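Chapter 6
Buying a Station as a Kit

After you study this chapter, you will be able to:
read an offer for a two-arm handling kit and find what is missing in it;
estimate the work that stays with the buyer after delivery;
plan an acceptance test with your own parts;
decide when a service contract is worth its price.

6.1 The case of this chapter

In the earlier chapters we built a station from separate components. We selected the arm, then the gripper, then the camera, and we wrote the program which connects them. Many small workshops do not have time for this. They prefer to buy a kit, where one supplier answers for all the components together.

Our case is the Ferrand kit, which is sold by the company Cevent. The buyer is a repair workshop in Plerville that receives used electronic assemblies and must separate them into boards, harnesses and small wired parts. The work is light, but the parts are very different from each other. A board is stiff and keeps its shape. A harness changes its shape each time a person or a machine touches it. For this reason the case is more useful to a student than the usual example with metal blocks, which every kit can do well.

The workshop asked Siebe Dierckx, a planning engineer from Naltville, to review the offer before the order was signed. Most of the remarks in this chapter come from his report.

6.2 What is in the offer

The Ferrand kit contains two arms with grippers, a camera for each arm, the trays, the controller and 48 hours of remote support. The table is not included. Dierckx noted this on the first page of his report, and he was right to do it, because the position of the arms is taught in relation to the table. If the table is replaced later, the teaching must be repeated.
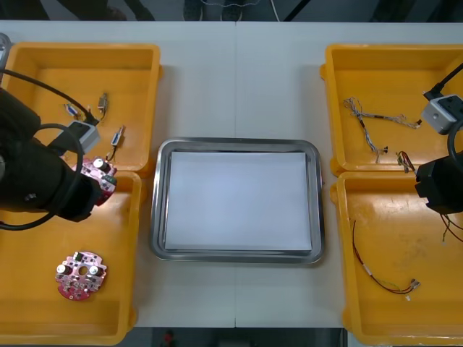

Figure 6.1 Two-arm station with yellow part trays on both sides and a steel tray in the center. The left gripper holds a circuit board.

Each arm serves the trays on its own side. The center is the shared area, and both arms have permission to enter it, but never at the same moment. In the offer this rule is called "zone lock." A student should always ask how such a rule is realized. In the Ferrand kit it is a software rule, and so it depends on the correct description of the zones. It does not replace a safety function for persons.

The offer also gives a list of "supported parts." The list has only general names, such as board, plug or cable. Dierckx wrote beside it: "Supported with which gripper fingers? In which position in the tray?" Cevent answered both questions within two working days, and the answer became an annex of the contract. Without the annex, the word "supported" would have no value in a dispute.

6.3 The work that stays with the buyer

A kit reduces the work of integration but does not remove it. The buyer must still bring the parts to the trays, keep the light constant, and check the fingers for wear. He must also decide what happens with a part that the station refuses. In Plerville these tasks were given to Gun-woo Oh, who was at that time responsible for incoming goods. His first plan had no place for refused parts, and he corrected it in February, before the delivery.

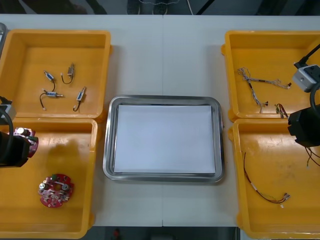 Can the buyer change the trays for other ones after the station is accepted?
It is possible if the new trays have the same outer size and the same depth. For any other tray, the zones and the gripping heights must be taught again, and the acceptance test should be repeated for the parts concerned.

6.4 Gripping as a point of the contract

Smooth parts need a separate line in the annex. Two parallel fingers touch a cylinder only on a small surface, and a polished cylinder can turn or slide between them when the arm accelerates. The supplier should state the finger material, the closing force and the highest permitted speed for each such part.

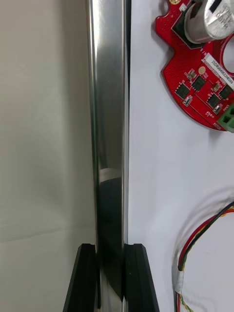

Figure 6.3 A polished metal rod between two black gripper fingers, seen close up. On the white surface to the right are a circuit board and a bundle of wires.

Reflection is the second difficulty. A shiny surface shows its neighbors to the camera, and the software can take a reflected edge for a real one. Ask the supplier to demonstrate the detection under the lamps of your own workshop.

In the Ferrand offer, a second set of fingers is item 2915 and is priced separately. Section 6.5 calculates whether the workshop should order it together with the kit or wait for the result of the acceptance test.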